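4. Working at the folding table

This section is for the people who fold by hand with the grippers at the Clindholm laundry and for the shift leads who plan their time. Please read it before your first session, also if you already know the sorting line.

4.1 What changes in your working day

The Fernia folding cell learns from recordings of hand folding. For this reason part of the folding work moves from the long benches to the recording table. You do the same job as before, but you hold a gripper in each hand. It is slower. In the first week most people fold less than half of what they are used to, and the shift lead must plan for this.

Recording hours are paid as normal folding hours. The piece count on the wall screen does not include them, so please do not compare your number with a colleague who stays at the bench.

When the cell is started in March, it will take the plain T-shirts only. Mixed bags, children's clothes and everything with buttons stay with the hand folders. The target for the recordings is 2,000 finished garments, shared between both shifts.

4.2 Before you start

1. Check the plan at the shift lead's desk. One session is 65 minutes, with no more than 2 sessions per person in one shift.
2. Take off rings, bracelets and watches. Long sleeves must be rolled above the wrist.
3. Take the left and the right gripper from the charging shelf. The left one has the sign 左 on its label.
4. Close each gripper fully and open it again, 8 times. The fingers should meet along the whole length. If they cross, bring the gripper back to the shelf and write it in the Candine log.
5. Wipe the two round sensor windows with the dry cloth. Do not use the spray from the ironing station.
6. Put the garments in a heap at the far end of the table. Do not sort them by color. The cell will receive mixed heaps also.

Note: If a light on the gripper blinks, wait until it stays steady.

4.3 Folding one garment

1. Pull one garment from the heap to the free part of the mat.
2. Spread it with the grippers until you can find the neckline and both sleeves.
3. Hold the neckline with one gripper. With the other one, pinch an edge of the cloth and bring it over.
4. Open the fingers completely before you move away. A half-open finger drags the cloth, and the fold must be made again.
5. Lay the finished garment on the cart at your side and press the foot button.

A mistake is not a problem. Correct it with the grippers and continue — the cell must also learn how a bad fold is repaired.

Caution: Do not put your free fingers between the yellow gripper fingers to remove a thread. Put the gripper down first.

Caution: Stop if your wrist or thumb hurts. Tell the shift lead, and the rest of your session is given to bench work without loss of pay.
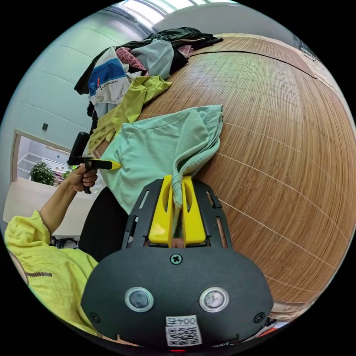
Text: Halldóra Vigfúsdóttir
Work instructions, Hauksdóttir Textile Care

The mint green T-shirt is at step 3, with one gripper at the neckline and the other holding a folded edge. Keep the heap behind your work in the same way, so you do not reach across it.

4.4 After the session

1. Press the foot button and hold it until you hear the long tone.
2. Return both grippers to the charging shelf, fingers closed.
3. Write your start and end time in the Candine log. Your name is used for the pay list only and is not saved with the recording.
4. Unfolded garments go back to the bench, and the cart goes to packing as usual.

Questions about the rotation plan go to your shift lead. For a gripper that does not charge, see section 6.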